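Ticket 989 — Nandari sim kit, gripper stays open above the part
Status: open
Opened by: Salim Mwakalinga, July 2019

Hi Nandari support, me again! We're three weeks into the trial of your simulation kit at Pastcombe and mostly loving it, but I've hit a snag with the pick routine. I load the Udley scene, press run, the arm swings in over the near table and then it just sits there until the timer gives up at 2000 steps. No error, no warning, nothing in the log except "target pending." 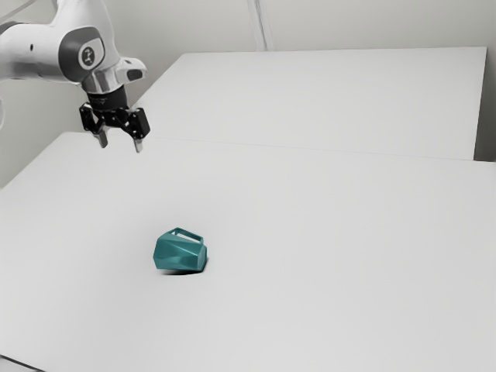 Render: Pastcombe test bench / Nandari sim kit trial

The teal part with the slot through it is the target, and you can see the fingers are still way up and off to the left of it. I'd expect it to be coming down by this point.

Tried so far:
Restarted the kit (4 times, sorry).
Swapped the teal part for the plain cube from your starter pack — that one picks fine.
Went back to the June build. Same hang.

My guess is the grasp planner doesn't like the slot, but Wojcik on our side thinks the mesh is imported with its origin in the wrong place. Is there a way to show the origin in the viewer? I looked through almost every menu and couldn't find it.

Scene file and log are attached. I'm at my desk until five if you want to call.

Salim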